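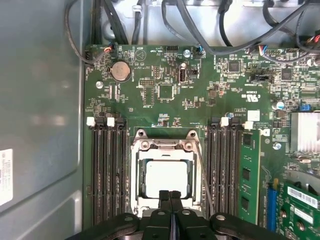 The inside of a desktop computer, with the processor in its socket.

My mother kept her recipes in a tin, and when the lid got loose she put a rubber band around it and went on using it for another couple of decades. I think of that tin whenever somebody tells me that a thing I own has reached the end of its life. Says who? The toaster doesn't seem to know it, and neither does the old computer in the den, which I use for letters and for the church bulletin and which has never once complained about either.

I've lived in Plumindale long enough to remember when we had two repair shops on the same block. Gavin Swanson ran the one nearer the bank, and he'd fix your radio or your vacuum or your boy's bicycle if he was in the mood, and he'd tell you all about his knees while he did it (bless him, he had a lot to say about his knees). You paid him, you went home, and you had your radio back. Now the closest place is over in Flarkcombe, 90 minutes each way on a good morning, and they'll charge you a fee just to look.

I understand why folks give up and buy new. I've done it myself, more often than I'd like to admit – a dryer in January, with wet towels hanging off every door in the house, will test anybody's principles. But I do wish the town would set aside a room for fixing things. The old feed store is sitting there, and the rent was quoted to me at 364 dollars a month, heat included. We spent 2,000 on banners for Main Street last year, and they were very nice banners, I'm not saying otherwise.

Give us a few good benches and some decent lamps and let people come in the evening with whatever has quit on them. I'd bring the coffee, and I'd bring six or so lamps of my own that need rewiring, so plan on me staying late.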